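Hand-held grippers on soft goods: is there a written rule for grip and release?
Print this page | E-mail this page

Posted by gundulel_bench, March 14, 2024

I write the work instructions for a cell where operators handle laundry with hand-held grippers. The house rule from Midtbø is one line: "grip securely, do not damage." Two people read that two ways. I need wording that can be checked, for one-handed picks and for passing an item from one gripper to the other.
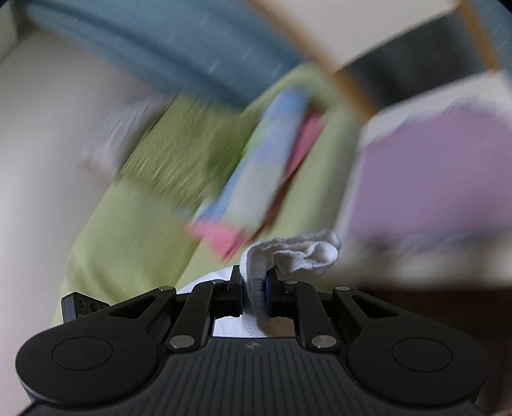 Grip point is the first thing I would like to fix in writing. Our draft says to pinch the body of the item and keep any elastic part out of the pads. With a sock that means the ribbed cuff hangs free below the grip and the bunched part sits above the fingertips. Is that reasonable, or too strict?

Margit Isaksson

Reasonable. Write it per item class, one sentence each. We had 18 rules in the Zordale manual and cut them to 10 after the July audit. For transfers, the rule is that the receiving gripper closes fully before the giving gripper opens. Put "fully" in the text.

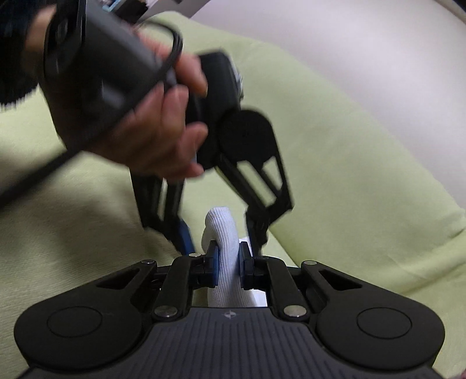 Two grippers at one sock, one closing and one open.

Also state who calls the release if two people are working. If one person runs both grippers, drop that line - it only adds reading.

broltus_user

just go slow, never had a problem

Zordale_QA

"Go slow" cannot be audited. Use a hold point instead: after the pads close, pause, look, then move. Ours is 3 seconds. Form 1210 has a box for it.
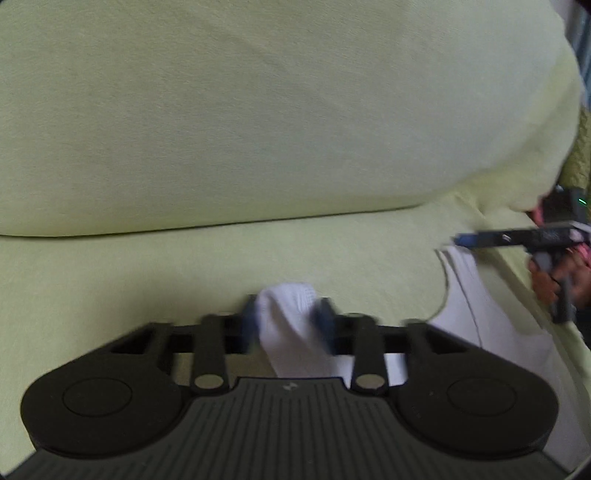 Clearance should be a separate rule from grip. Ours says the second gripper stays off to the side until the first has a confirmed hold. A sock bunched between the pads, with the other gripper held out to the right, is the arrangement we train to. The rule also covers folded items: a white cloth lying right beside a white sock is easy to catch by mistake, so check the pads for a second layer before lifting.

I would not give a grip force unless you can measure it at the pad.

Contact | Copyright Broltus Community Help | Back to top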